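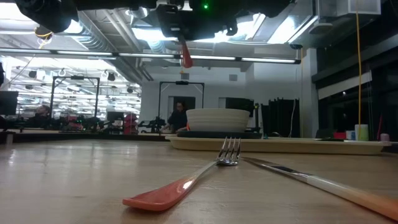

Voveck Ledger — bookkeeping software for small firms

Voveck Ledger is a desktop bookkeeping package for sole traders and businesses with up to 80 staff. It handles invoicing, supplier bills, payroll records and quarterly returns from a single data file.

Capacity: 3000 invoices per year on the standard licence
Users: five named users, one administrator
Bank feeds: CSV and OFX import
Licence: £247 per year, excluding VAT
Order code: 1446

The Folwood add-on adds stock control and is sold separately. Data from Trundum can be imported with the converter supplied — customer and supplier records only, without attachments.

Start-up firms in their first year of trading may apply for the reduced rate. Send the registration certificate to Birgit Lammers in Licensing.

Prices valid from September 2, 2020.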